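Mar 6, 2019

Rain again, and the bus to Dirley was late, so I had time to think of what Ntombi asked me on the telephone yesterday. She wanted to know if a machine can already tidy a kitchen. She is tired of her two boys and their toys and would pay for such a machine today, she says. I told her to wait. She did not like this answer and I promised to think of a better one.

At Wellport we have the same question every week, only with boxes in place of toys. Mr Ankrah believes the packing bench will be done by arms before May of next year. I am less sure. An arm which takes the same carton from the same place 100 times is an old thing; my father saw one in a factory in 1973 and spoke of it for years. But a mixed bin is another matter.

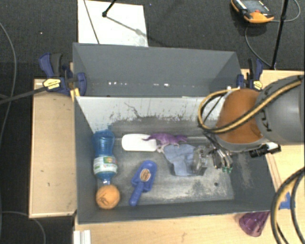

A ball is round and wants to roll away. A bottle is smooth, and if you press too much it bends. A cloth has no shape at all, it has a new one each time you put it down. Worst for me are the clear things. I lose my own reading glasses on the table for the same reason, so I can understand that a camera has trouble with a transparent cup. My hand finds it without my eyes, and I do not know how to explain to a machine what my hand does.

I said this to Mr Ankrah at lunch. He answered that a child also needs years for it, and that we do not call the child a failure. I had no reply ready. On the bus home I found one – the child does not need a technician – but then it was too late to say it.

For Ntombi I will write tomorrow. I think I will say that picking up one thing is possible, sometimes also a soft thing, but to know that the dinosaur goes to the bedroom and the bottle to the rubbish is a different work. She should make the boys do it for now.

Washed up by hand, 5 plates and the big pot. The handle of the pot is loose again and I must look for the small screwdriver.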